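Home News Kids' Corner Fixtures Club Shop Contact

Why do we have an offside rule?

Offside. Everyone shouts it, hardly anyone can explain it. Let's have a go.

Say you're playing for Lirnby against Tindance. Your striker doesn't fancy running. So she stands next to the Tindance keeper all afternoon, waiting for a big boot up the pitch. Tap in. Goal. Bit boring – and a bit cheeky too.

So the rule stops goal hanging. When your team mate plays the ball forward, you need two of the other team level with you or nearer to their goal line. One is usualy the keeper. The other is usually a defender.

Level is fine. In your own half is fine. Behind the ball, fine as well.

Arms don't count, by the way. Head, body, feet – yes. Hands and arms, no.

And you can't be offside straight from a throw-in, a goal kick or a corner. Handy one to remember.

Does standing offside get you in trouble? Not by itself. You have to join in. Touch the ball, block the keeper's view, that sort of thing. Then the flag goes up and the other side get a free kick.
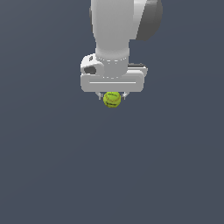
Now the tricky bit. It's where you are when the ball is kicked, not when you get it. So a fast runner can look miles offside and be OK. Engelbert Brunner, who coaches our under-nines, tells them to watch the passer's foot and go when it it moves. Try it in September when training starts.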